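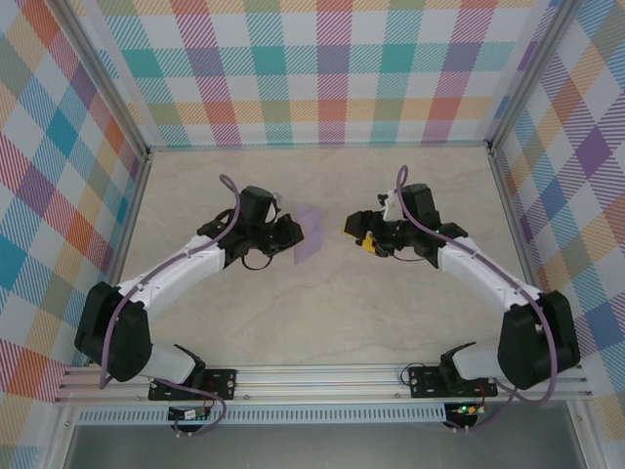 Thread last edited by a moderator in April, 6:17 pm

Left arm drops out mid-handoff, right one keeps pulling

Board: Bimanual setups > Faults and safety

wadley_bench
Two arms on one rail, passing a thin translucent sheet from left to right. Worked fine for weeks. Now the left arm loses communication in the middle of the handoff. The right arm doesn't know and keeps going with its path, so if both grippers are closed on the sheet it drags the left arm along by the wrist. Last time it pulled far enough that I heard the elbow gear skip.

The log on the left side shows a read timeout on joint 6 and then every joint after it goes stale. The right side log is clean. Power supply reads normal the whole time. Both small circuit boards keep their green LEDs on through the fault, so the lights tell me nothing.

I ran 236 handoffs and got 17 dropouts. All of them were with the left arm stretched toward the center.

Setareh Ahmadpour
Cable. If it only happens at reach, look at where the purple one comes off the wrist. You have a loop above the gripper and then the rest runs down the arm past the base. When the wrist rolls, the loop tightens and the connector takes the load. Make the loop bigger and put a tie on the link so the plug never feels it.

gruno77
Disagree. A bad plug would give you dropouts at random during any fast move. He says always at the center. I'd look at supply voltage at the far joint under load. "Reads normal" on the supply display means nothing, you have to measure at the wrist. Those red and black leads under the mounting plates look thin to me.

wadley_bench
Measured at the wrist with the arm held out, gripper closed. Drops a little, nowhere near the cutoff. I can't rule out a short dip my meter is too slow to see.

Setareh Ahmadpour
Hold the arm still at full reach and wiggle the cable by hand. Grippers open, nothing else moving, somebody on the stop button.

Maham Shaikh
Can we talk about the other half of this? The timeout is annoying. An arm that keeps pulling after its partner has gone dead is the safety problem, and a new cable doesn't fix it. What happens when your hand is in there clearing a sheet and one side drops?

Do you have one stop for both arms or one each?

wadley_bench
One each, in software. Plus the power switch, which cuts both.

Maham Shaikh
Then please don't run it unattended. Put a heartbeat between the two controllers. If either one misses for 100 ms, both hold position. And wire a real stop button.

gruno77
Hold position with both grippers shut on the same part still leaves tension in it. I would open the right gripper on a fault. It's a thin sheet, who cares if it falls.

Maham Shaikh
For a sheet, fine. I wouldn't make it the default. People copy these configs and next month somebody is handing over a glass jar with it.

arain_k
Had the same thing on the Sirkum controller. Mine was two joints with the same reply delay, so they talked over each other when the bus got busy. Check your delay settings before you buy anything.

wadley_bench
Did the wiggle test. Bent the cable toward the base and joint 6 dropped on the second try. Pulled the plug and one of the pins is pushed back in the housing. Delay settings were fine, arain_k, but thanks.

New cable on, bigger loop, tied to the link. No dropouts so far but I've only done a short run.

gruno77
OK, cable. I'd still put a scope on the supply.

Setareh Ahmadpour
Check the right arm too. It's routed the same way and has the same number of hours on it.

wadley_bench
Will do. Heartbeat is in and tested by unplugging the left arm during a slow move, both sides stop. Button is ordered. Leaving it powered off when I'm out of the room until that's wired.

Maham Shaikh
Good. Test it again with the right arm unplugged, mine only worked in one direction the first time.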